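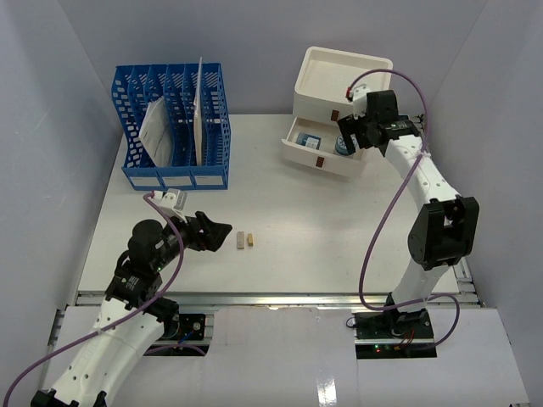 Blue file organizer, with papers in one of the slots.

Oven temperature and the seeded rye

Feb 22, 2022

I have baked the same seeded rye since July, and the crumb was gummy in too many of those loaves. The recipe is one Myung-ja Seol gave me, and hers comes out dry enough to slice the next morning. Mine stuck to the knife after two days of rest.

The dough weighs 1309 grams before it goes in the tin. That breaks down as 661 grams of whole rye flour, 6 grams of instant yeast, water, salt, sunflower seed and flax. Soak the flax in part of the water overnight. If it goes in dry it keeps pulling water out of the dough during the rise, and the top cracks early.

My first guess was underbaking. I added ten minutes, then twenty. The crust got thick and the middle stayed the same. My second guess was the flour. I had switched from Ukden to Grovska, which is ground coarser, so I went back to Ukden for two bakes. The loaves were a little taller and still gummy.

Renji Nakajima suggested I stop changing the recipe and put a probe in the oven. I hung one at the level of the tin and logged it against the dial. With the dial at 180 C, the air settled at 163. It climbed to the right number during preheat, the light went off, and then it drifted down and stayed there.

I now set the dial to 200 and check the probe before loading. Bake covered for the first half hour, then uncovered until the center of the loaf reads 98 C. Take it out of the tin right away and cool it on a rack. Wrap it in a cotton cloth once it is fully cool and leave it a full day before cutting.

The last three loaves have been fine. The crumb is moist, slices hold together at six millimeters, and the knife needs only a wipe between cuts.

I have not tried the Grovska flour again at the corrected temperature. There is half a bag left, so that is next. If the dough feels stiff I will add water a spoonful at a time and write down the total.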